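Progress report to the Falus fund: bottle packing, Faltby site
Oct 1, 2020

The grant covers the repacking of glass soft-drink bottles into moulded foam holders for the Plallier parcel service.

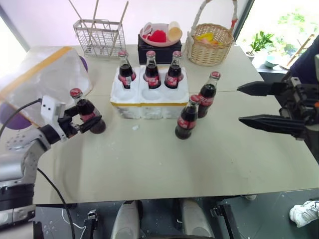

Packing has reached 1,225 bottles. Each holder has six wells in two rows, and the back row is filled first -- the front three stay empty until it is complete. Breakages stand at 17.

Loose foam remains the main concern.
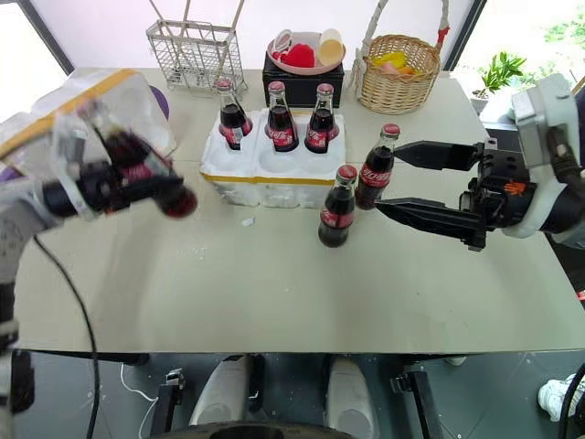

Kandpal asked whether a card holder would shed less, and wished to see costs before December.

A card sample is on order. Labels are also checked for scuffing.

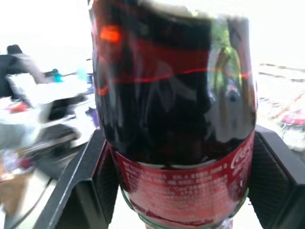 Scuffed bottles are set aside and returned monthly.

Tables are now wiped after every 90 bottles.
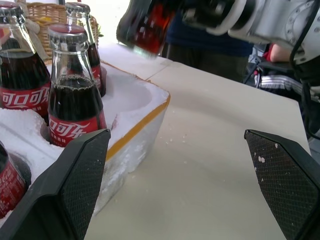
Plallier replied that crumbs had been reported in 2 parcels, and requested that the holders be brushed out before filling. This begins next week.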